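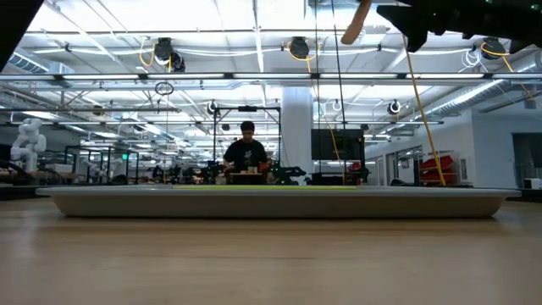 From: Lindiwe Cele
To: bench-and-bin list
Date: 29 February 2020
Subject: Re: Trays on every table, the Rerkport way

Latifa, thanks for writing this up properly. I've left most of your message in below because a few people told me they'd missed it. I have doubts, and I'd sooner put them here than mutter them over the sink.

> On the trays: we put one big shallow tray on each worktable at Rerkport
> in January, and I'm ready to call it a success. Everything you're
> working with lives in the tray. When you finish, you lift the tray, wipe
> the table and put the tray back. The tabletops look better already.

Do they? Ours at Stulard look better too, and we haven't bought a single tray. We had a new tin of Bakker oil and a wet month when people stayed in and used it. I'd want to see one of your tables with a tray and one without, side by side, same oil, same users, before I gave the tray the credit.

Also, "you lift the tray" is carrying a lot in that sentence. A tray nearly as long as the table is a two-person lift once it has anything in it. I tried it with our old seedling tray, which is plastic and shallow like the ones you're describing, and it sagged in the middle and tipped a jar of screws toward my shoes. One person on their own will wipe around it. Then you get a clean border and a rectangle of grit underneath, and grit under a tray that gets nudged all day is how you scratch a soft top.

> The Dudum ones are the best we tried. Low sides so your wrists aren't
> resting on an edge, rounded corners so you can get a cloth in. They cost
> us $80 each, but you buy them once.

Rounded corners, yes, I'll give you that with no argument. Anyone who has dug sawdust out of a square corner with a matchstick will agree. Low sides I'm less sure of. Low enough to be comfortable is low enough for a round thing to roll over, and round things are most of what we chase across the floor. Have you had fewer bits on the floor since January, or does it just feel that way?

As for buying once, I've heard that about every storage item we own. At $80 apiece, ten tables' worth would eat most of what we'd set aside for the new vise, with change for a sandwich. You have a bigger budget. Good for you, but it does colour the advice.

> We also line them. A bright mat in the bottom means you can spot a
> dropped washer straight away, and it stops things sliding.

This is the part I like best, and I notice it doesn't need the tray. A piece of coloured mat laid straight on the table would show up a washer just as well. It rolls up, it goes in a drawer, and you can shake it out over the bin without help. My one question is which colour. A yellow-green will be fine under brass and steel and useless for the little green wall plugs half of us seem to use.

> Last thing, people tidy more when there's a defined place to tidy. The
> tray gives them an edge.

Maybe. What I've seen, in a kitchen and in two workshops, is that a tray turns into the place things are left. A glove lying on a bare table annoys somebody into picking it up. Put the same glove in a tray and it looks as if it has been filed. My mother kept a tray on the hall table for the post and I believe there were 300 rubber bands in it when we finally cleared the house.

So before we vote on copying Rerkport, could I ask for a few things from your side, Latifa?

- What's in the trays at closing time. Whatever is there on an ordinary evening, please, with no warning given.
- Whether anyone has lifted one alone with work in it, and how that went.
- The state of the wood underneath. Move a tray and look across the grain with a light held low.
- Where you bought the mat and what it cost without the tray.

In the meantime I'm going to cut up the green exercise mat that's been behind our door and put a piece on each of two tables. If the washers stay put and the tops stay clean, I'd say we have our answer for free. If they don't, I'll come over and carry a tray with you – you can take the heavy end.

Please trim your replies. The last thread ran to 1,000 lines and most of it was me, quoted.

Lindiwe
Stulard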